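I got to the café before Kellix did, which gave me time to drink one flat white and panic about my questions. I needn't have. The Brisbane producer (just the one name, and no, you're not getting the other one) sat down, ordered toast and started talking before I'd found the record button.

The new mixtape is called Gruvus and it's out in April. It's 14 tracks, mostly made at night in a spare room with a doona nailed over the window.

"The neighbours are lovely but they've got a baby," Kellix told me. "So the whole thing's mixed really quietly. I reckon that's why the drums are so loud! I kept pushing them up and never heard how far I'd gone."

They are very loud. I played the opener, Dantas, in my car and the glovebox fell open.

Dantas is also the one with the guest verse from Driketix, the Melbourne duo who had that massive summer and then went a bit quiet. I asked how that came together, expecting a story about managers.

"I sent them a message at two in the morning. I'd had 4 goes at the chorus myself and it was awful every time. They sent a verse back before brekkie, recorded on a phone, and that's the one on the record."

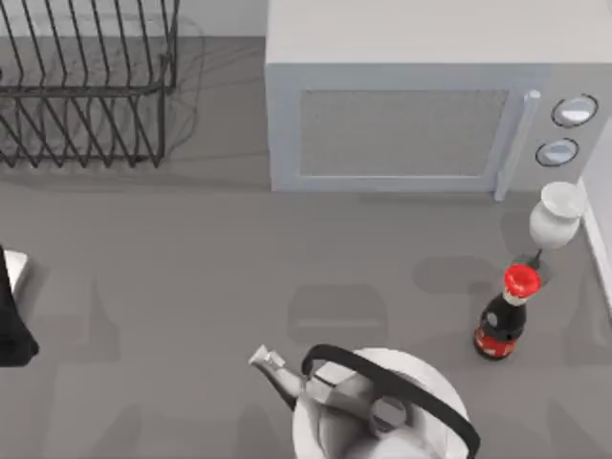
Same phone recording? Really?

"Same one. We tried it again in a proper studio, 700 bucks for the day, and it had no colour in it at all. I'm still a bit dirty about the money."

We got onto the old stuff after that (I'm a fan, I couldn't help it). The first EP had 2,014 plays when a radio presenter picked it up, and Kellix was still stacking shelves back then.

"I'd hear my own song over the speakers at work and just keep doing the tins. What else are you going to do?"

There's a run of small shows coming, all ages where they can manage it, with Driketix along for the Melbourne one. I asked if they'd do Dantas together on the night.

"If I can learn the chorus," Kellix said, and finished my toast as well.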